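Questions I get about the big basement clear-out

Where do you even start?
With one cardboard box! I put it down by the laundry machines and work outwards from there (under the stairs comes last, always).
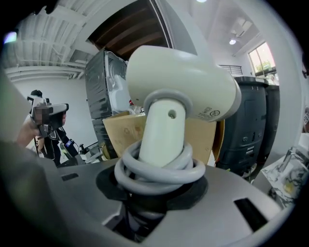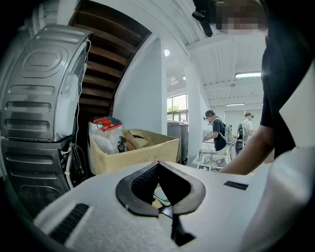

Do you sort as you go?
A bit. I do 2 hours after tea, then stop, or I get silly and start keeping everything.

What about hair dryers and other small electricals?
I coil the cord loosely, never tight round the handle, and ours go to the Crabtree swap shelf in July.

Can I borrow your labels?
Of course, ask Loan Lâm at Goltlow, she has 4 rolls left and would love the space back.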